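December 4, 2022
Cell notebook, Moya bench (two-arm)

Right gripper has been closing late again. Same complaint as July, when I put it down to a tired cable and swapped the cable. This time I checked the mount first. Two of the flange screws on the wrist adapter took a quarter turn before they bit. The other two were fine. Pulled all four, cleaned the threads, put them back with medium threadlocker and marked the heads with paint pen so any creep will show.

Cable dressing on both wrists redone after that. The old routing had the right gripper lead tied too short at the forearm. With the wrist rolled fully inward it went tight, and I think the connector was being worked a little on every cycle. Left more slack. Downside is a bigger loop hanging out near the fingers, which can snag on plate rims at low approach heights. Minimum approach is now 34 mm above the table in the Brollex config, both arms. Don't lower it without looking at the loops.

Finger pads on the right are worn on the inner corner. Spare Griva set is in the drawer, one pair only, ordered more. Not changing them until the timing question is closed, otherwise I won't know which change did what.

Ran the arms by hand over the fruit and plate layout to check reach and cable clearance. Banana and the green fruit on the green mat, one gripper to each, plates behind. Both wrists get down to the mat with the fingers pointing at the table.
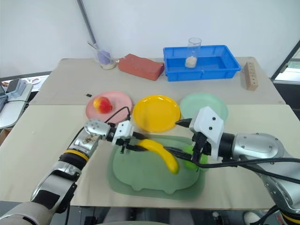
Zoltau read the above and disagrees on the loops: too much slack is how the last lead got pinched at the elbow, and a spring clip halfway along the forearm would hold the excess without pulling on the connector. Also wants the torque value written down, since "a quarter turn" is no use to whoever does this next.

Fair on both. Flange screws are at 2 Nm. Clips to be tried on the right arm first, left stays as it is for comparison.

Homing check after reassembly: left repeats fine. Right had an offset at the wrist roll joint, small but consistent in one direction. Re-zeroed against the pin, saved as a new calibration file, old one kept in the same folder with the July one.

Open:
Timing log on right gripper, 1,000 open/close cycles with no load. Compare against left.
Fit clip, repeat inward roll, look at connector.
Check paint marks after the cycle run.
Joint 9 in the log header is the right gripper, the label in the viewer is still wrong. Fix the label.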